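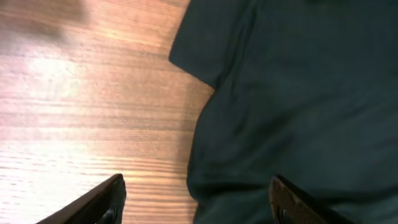
Every few months a case maker announces that airflow has been solved. The latest is Ngata, whose new Remwood mid-tower has a mesh front, a mesh top, a mesh strip down the side and a price that would have bought you a decent graphics card a few years back. I have been building PCs long enough to remember when the same people sold us solid front panels and told us those were great for airflow too.

Mesh works, and I'm not going to argue that a sheet of glass breathes better. What I doubt is how much the third and fourth mesh panel does for the parts inside. The press material claims the processor runs up to 13 degrees cooler. Cooler than what? There is a footnote, and the footnote says "compared with a closed-front chassis." It doesn't name the chassis, the fan speeds or the room temperature. I could get a number like that by taking the side panel off my old case and opening a window.

My friend Cameron Kereama moved his whole system into one in July. Same cooler, same fans, same game running for an hour. His graphics card had been sitting at 70 degrees in a case that cost him a third as much, and it now sits a couple of degrees lower. He likes the cable channels. He does not like that he can hear the card from the kitchen.
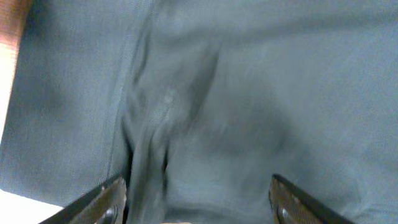

Noise is the part the brochures skip. An open case lets air in and lets everything else out – coil whine, pump hum, the cheap bearing in the rear fan that you never noticed before. Reviewers do measure it, to be fair, usually at one fan speed, on an open bench, late in the article. Then the award badge goes on top and the forums quote the badge.

Then there's dust. The Remwood ships with filters on two of its three intakes, and the side strip has nothing behind it. Ngata will sell you a magnetic one for 32 dollars. Maybe I'm cheap, but I think a case built around holes should come with covers for the holes.

If your current case has a blocked front and your parts are throttling, buy something with mesh. Almost any of them will do, and plenty cost under 70 dollars. If your parts aren't throttling, try setting a sensible fan curve first and cleaning out whatever has collected behind the front panel. I did mine last night and it took less time than reading the product page.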